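Home Publications Software People Contact

4. Perception and Planning Software

4.1 Task and software structure

The controller described in this paper, Kando, was written for tabletop sorting of thin, rigid objects. Pencils, pens, and markers are to be placed in one of two shallow containers according to type. The task is simple to state, but it places heavy demands on perception and grasp planning. The objects have a small cross-section, they often lie close to one another, and the cost of a wrong height estimate is a finger tip pressed into the table.

Kando is divided into four processes: a detector, a scene tracker, a grasp planner, and an arm executive. The processes exchange messages over Bruvness, the transport layer developed earlier by the second author, Baiba Mockus. Each message carries the capture time of the image from which it was derived. Any process may therefore reject input that is older than its own limit, and no process relies on the order in which messages arrive. This rule was adopted in April, after an early version of the planner was found to act on positions held over from the previous grasp.

4.2 Camera views and their roles

Three kinds of view are available to the tracker. The head view covers the work surface and both arms and is used to start new tracks. The fixed view looks across the table at a low angle and is used to confirm that an object is lying flat. The wrist view is used only during the last part of the approach. Figure 4 shows one image of each kind, all from the same setup.

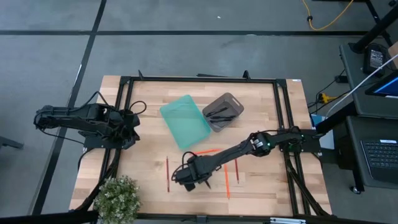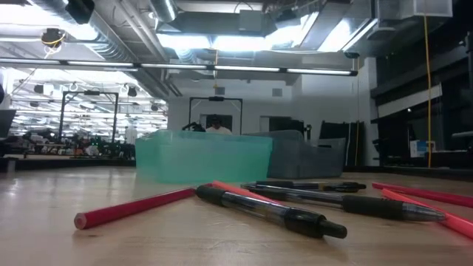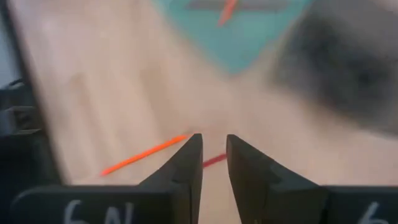 Figure 4. Views used by the scene tracker: head (first), fixed (second), and wrist (third). The images were not captured at the same moment.

Reading time: 9 minutes

The head view gives the most complete account of the table, but the arm that is working also hides part of it. In the first image of Figure 4, the right gripper is lowered among the pencils, and an orange pencil near the tray partly meets the wrist cable. The detector must not split such an object into two. Kando projects the arm model, widened by a fixed margin for the cable, into the head image and marks the covered region as unknown. A track that enters an unknown region is kept, and its position is frozen until the region clears.

The fixed view presents a different difficulty. At a grazing angle, objects that are well separated on the table overlap in the image, as the pens and red pencils do in the second image of Figure 4. Clear barrels are a further source of error. The detector is therefore not permitted to create tracks from this view. It may only raise or lower the confidence of tracks that already exist.

In the wrist view, motion blur is the main concern. The third image of Figure 4 is strongly blurred, yet the red segment between the fingers can still be separated from the orange one beside the left finger. Kando computes a sharpness score for each wrist image and, when the score is low, uses color and coarse direction alone. Fine alignment is delayed until a sharper image arrives.

4.3 Grasp selection and arm executive

The planner, written by Helju Jaunzems, ranks candidate grasps by the free space on either side of the object. A candidate is dropped if either finger would come down on a neighboring track. When no candidate remains, the planner requests a push - a short sideways motion with the fingers closed - and the scene is observed again.

The executive assigns each grasp to one arm and holds the other at a rest pose outside the shared region. Both arms could in principle move at once, but the present version does not allow it. The lock is released only after the active arm has reported that it has left the region.

4.4 Logging and replay

All messages are written to disk by Kuusk, a logging tool that can replay a session through any single process. The replay set contains 558 recorded grasp attempts and is run against every change to the tracker before the change is accepted. Replay does not reproduce contact, and results for pushes must still be checked on the arms.

Related items
Time Stamps and Stale Data in Bruvness - B. Mockus, P. Kivi
Replay Testing for Two-Arm Controllers - E. Bite
The Tomanside Grasp Notes - P. Deligiannis

This site uses cookies to remember your display settings. Accept Decline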